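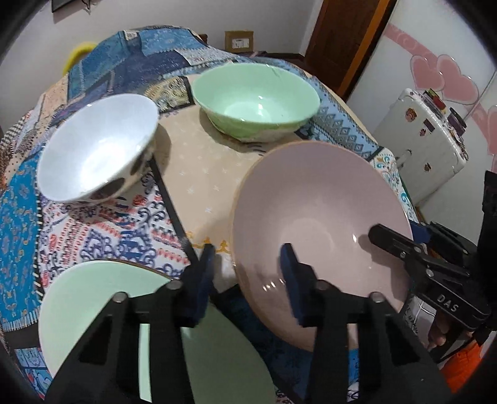 Do mixed bowls need to go into the cupboard in size order?

Size order is the safest place to start, but rim width alone won't tell you whether two bowls will sit well together. The depth, the slope of the wall and the width of the foot matter too, and most advice leaves all of that out.

Workska Bowl Stacking Notes
README and data card

What is in here

A table of stacking notes for everyday bowls that were not bought as a set, plus a short list of storage claims we had heard often and wanted to check. The table has 403 rows. One row is one pair of bowls, one on top of the other, in one order. If the same pair was tried the other way up the stack, it gets its own row.

The notes were kept by Anjana Weerakoon and Janaka Ekanayake. Janaka wrote this card. Anjana disagrees with parts of it, and her objections are left in where they belong.

Files

bowls.csv: one line per bowl, with color, rim width, height, foot width and a free-text remark
pairs.csv: the 403 rows described above
claims.txt: the storage claims, with what we think of each
changes.txt: corrections, newest first

Why it exists

The kitchen storage guides I had been reading all said the same few things. Nest by size. Heavy at the bottom. Put something soft in between. They read as if somebody had once measured this, and I could not find that anybody had. The guide that came with the Zelenák shelf inserts shows bowls sliding into each other like paper cups. They are all one shape in different sizes, so of course they do. My shelf does not look like that and I doubt yours does.

So the table covers mismatched bowls only. Sets sold as nesting sets were left out from the start.

What counts as a bowl

Open, round or close to round, no handle, no lid, no spout. A slightly wavy or scalloped rim is allowed. Mixing bowls with a pouring lip were tried early on and removed, as the lip decides everything and the numbers end up describing the lip.

Color is recorded as whoever filled in the row saw it. "Mint green," "pale green" and "light green" all occur and may well be the same glaze color under different bulbs. Do not sort by color and expect it to mean anything. Anjana wanted a fixed color list. I thought it would make the file look more exact than it is.

Columns in pairs.csv

upper, lower: bowl codes from bowls.csv
order: "small in large," "large on small" or "near equal"
contact: where the two bowls touch (foot to floor, wall to wall, rim to wall)
rock: none, slight, clear
lift: easy, sticks, needs two hands
liner: none, paper, cloth
note: free text, often blank

About "rock." It was judged by pressing on the rim with one finger. There is no gauge involved. When the two of us judged the same pair separately we agreed on "none" and "clear" without much trouble, and argued about "slight." Treat "slight" as a shrug.

About "lift." "Sticks" means the lower bowl came up with the upper one. It happens with "near equal" pairs more than I expected, and it worries me more than a wobble does, because the lower bowl may let go on its own once it is clear of the shelf.

About "liner." Paper means a plain paper napkin. Cloth means a folded dish towel, folded once. I suspect the towel thickness matters a great deal, and we did not measure it.

Large on small

Nearly every guide forbids setting a large bowl over a smaller one, and nearly every kitchen I have been in does it anyway. You put the small white bowl down, the big green one is in your other hand, and down it goes. It leans to one side, with part of the small rim poking out from under it.

The usual objection is that the pair will fall over. Our rows don't support that as a general rule. If the foot of the upper bowl is wider than the rim of the lower one, the pair can sit flat and stay there, and a few of these pairs are marked "none" for rock. Where it goes wrong is when the foot is just a bit narrower than the rim below. Then it drops partway in, tilts, and rests on one edge. Those rows are mostly marked "clear."

I would still not store bowls this way. But the reason given in the guides is poor.
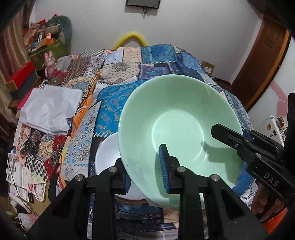
How the pairs were tried

1. Put the lower bowl on a flat surface with its foot fully down.
2. Set the upper bowl in or on it, centered by eye.
3. Let go. Wait for it to settle.
4. Press one finger on the rim, front and back, and record rock.
5. Lift the upper bowl straight up by the rim with one hand and record lift.
6. Swap the order if the rims differ enough for a swap to make sense, and fill in a second row.

What soft surfaces do to the result

A cloth over something firm takes up a little unevenness in a foot, and a thick spread on something soft takes up a lot. Both make a bad pair look better than it is. Any row tried on a thick or padded surface has "soft" in the note column. If you plan to use the rock column for anything, drop those rows first. We should have made it a proper column and kept putting it off.

Patterned cloth has its own problem: against a busy patchwork print it is hard to judge by eye whether a bowl is sitting level. A plain cloth would have been the sensible choice.

Claims we looked at

"Heaviest at the bottom." Fine as far as it goes. But a heavy bowl with a narrow foot makes a worse base than a lighter one with a wide foot, and we have rows that show it.

"Always put something between them." Cloth cured sticking in the near-equal pairs where we tried it. It made several good small-in-large pairs rock. Anjana says a thinner cloth would fix that, and she may be right. Nobody has filled in those rows yet.

"Never stack more than 4." We found this in two places with no reason attached in either. The table deals only in pairs, so it can't say anything about a stack of four or of any other height. I mention it because people keep asking us to confirm it.

"Wide rims chip first." No data here at all. We recorded no damage, and a wide rim may simply be the one you notice.

"Liners from a shop work better than a dish towel." The Trirkano felt rounds were recommended to us more than once. We haven't tried them. Until somebody does, I'd use the towel you already have.

Known problems

Rim widths were taken with a sewing tape. On a scalloped rim the width depends on where you lay the tape, and the two of us did not lay it in the same place until well into the work.

Painted decoration on the outer wall is mentioned in the remark for some bowls and missing for others. A blank remark does not mean a plain bowl.

Bowls we liked show up in too many pairs. A favorite comes out of the cupboard more often, so it got tried more often. You can see it as soon as you sort by code.

Foot width is missing for some of the older entries. Please leave those cells blank and don't fill them in from the rim width. Somebody did that to a copy that was passed around, and the copy is useless for looking at large-on-small pairs.

Who might use it

Anyone arranging a shelf who would like a second opinion. Anyone writing storage advice, if they are willing to read the notes and not just the column headings. It is too small and too lopsided for claims about bowls in general, and if you quote it as "more than 400 tests show," please don't. They are rows, and many of them involve the same few bowls.

Corrections

Send the pair code, what you think is wrong and how you checked. Photos are fine, though a photo won't show whether a bowl rocks. New pairs are welcome in the same format through the Proltness shared folder. Leave the note column blank if you have nothing to add; a blank cell is easier to work with than "ok."

Last full check of pairs.csv: May 19, 2020. Foot widths were not part of that check.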